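# The Napkin Has Opinions

For most of my adult life I owned 13 forks and no cloth napkins, and considered this a complete household. Then Albertina Bettencourt came to dinner one Saturday in January, looked at the roll of paper towels I had stood on the table like a candlestick, and mailed me a set of napkins. Navy blue. The note said they would hide the wine.

They hide the wine beautifully. They also hide crumbs, gravy and, on one occasion, a teaspoon that went through the laundry twice. What they won't do is stay folded.

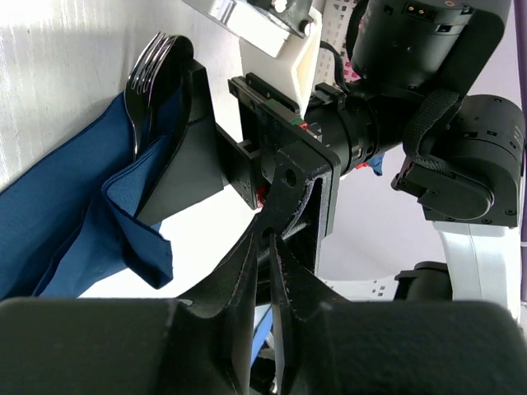
Albertina's method is simple enough to fit on the back of an envelope, where she wrote it. Fold in half, fold again, turn one corner down, tuck the handles in and leave the business end showing. She can do a table of seven before the kettle boils. I've been at it for months and my corners still droop – a look I describe to guests as relaxed.

I asked Eckhard Rieger, who spent years laying tables for parties of 200, what I was doing wrong. "Ironing," he said. I told him I wasn't ironing. "Yes," he said. 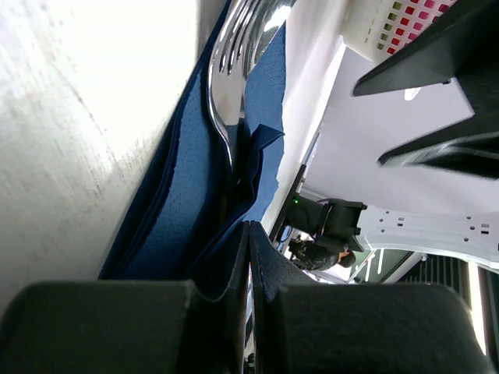 Spoons are the harder case. A fork lies flat and minds its own business, but a spoon has a belly and will roll toward whichever side you folded badly. Eckhard puts the bowl facing down, French style, and claims it grips better. Albertina calls this an affectation. I do it when he's coming and turn them all over when she is.

In April they're both coming, and I've ordered pizza.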